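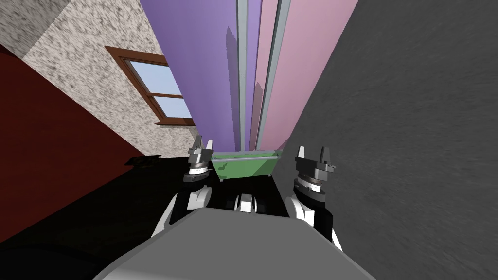 Section 6: Bathroom chores

6.1 Scope

This section covers the Clurnitau household task set when used in simulation. Bathroom work remains at trial stage. The machine can approach a bath and raise both arms -- it is not yet approved to clean one without supervision.

6.2 Preparing a trial

1. Load the bathroom file and select task 11.
2. Set the walking speed to 2.
3. Confirm that both grippers respond to the open command.

Caution: Do not start a cleaning task while any joint warning is showing.

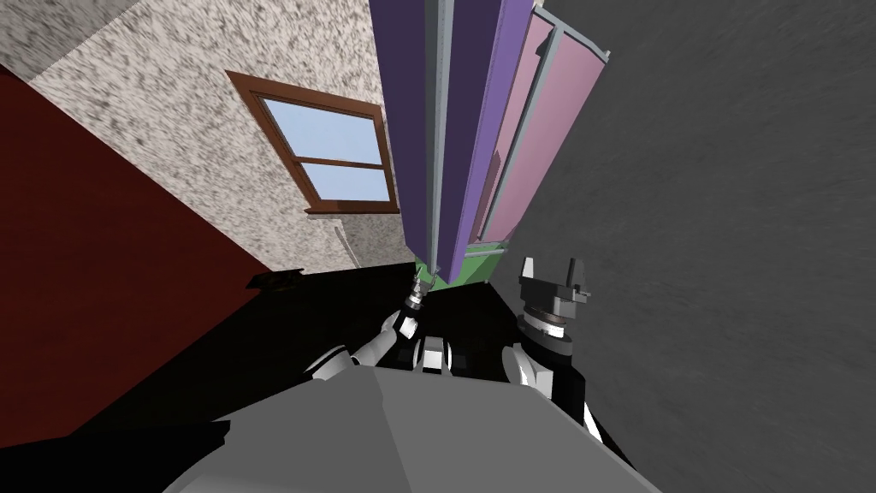
Reach is the commonest cause of a failed bathroom trial. A person wiping down a tall surface bends, turns and shifts weight without thought, whereas the machine must plan each of these movements. Where a large grey wall takes up one side of the view and tall purple panels stand ahead, the operator should check the clearance of the right arm before giving any further command.

6.3 Running the trial

4. Select Approach and wait for the ready tone.
5. Select Wipe. Stop the trial if either arm touches a wall.
6. Record the result on the Dovholm form.
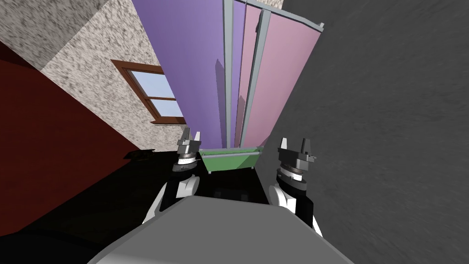

Figure 6.2 Both grippers upright, with the green base between them.

Note: Results should be sent to Afroza Sultana at Skondwood once 200 trials have been recorded.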